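405 shares 2 comments

Section 4. Setting a place on the white table

By now your Treltgate table should be standing level in its corner, with the paneled wall behind it, and you have probably already noticed how much brighter that end of the room feels. We get a lot of letters about this next part (Saimi Keskinen answers nearly all of them herself, bless her), so please take your time and read it through once before you start.

1. Wipe the whole tabletop with a soft damp cloth, working from the wall toward you. Dry it with a second cloth.

2. Choose one plate. A plain color shows up beautifully on white, and a shallow plate with a raised rim is the easiest kind to live with, as small round foods like plums and radishes stay put on it.

3. Set the plate down near the middle of the table. Please lift it and lower it when you want to move it, even if it is only going an inch!

CAUTION: Unglazed plates can have a rough foot. Run a fingertip around the underside, and if it feels gritty, stick on the felt dots from bag 2.
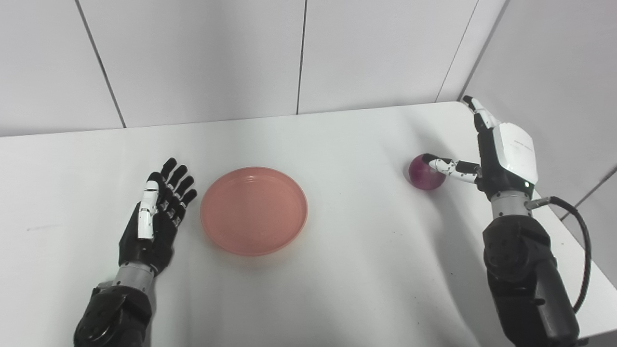 4. Put anything small and round to one side of the plate first, and let go of it slowly. If it wanders off, the table is leaning a little, and you will want to go back to Section 3 and give the feet another quarter turn (mine took three tries, so don't be discouraged).

5. Once it stays where you left it, move it onto the plate, or leave it beside the plate if you like the look of that better. Biljana Vidmar, who wrote the first version of this guide, always left hers on the right.

NOTE: Beets, cherries and dark berries will stain a white top if the juice sits. Blot the spot right away with a paper towel, then wipe with warm water and a drop of dish soap. Don't scrub, and please keep bleach away from it.

6. Step back to the doorway and have a look. If the plate seems too far from you, bring it forward a hand's width and look again.

Replacement felt dots are part no. 572. Leveling feet are covered in Section 3, and care of the table edges comes next, in Section 5.

1179 people found this page helpful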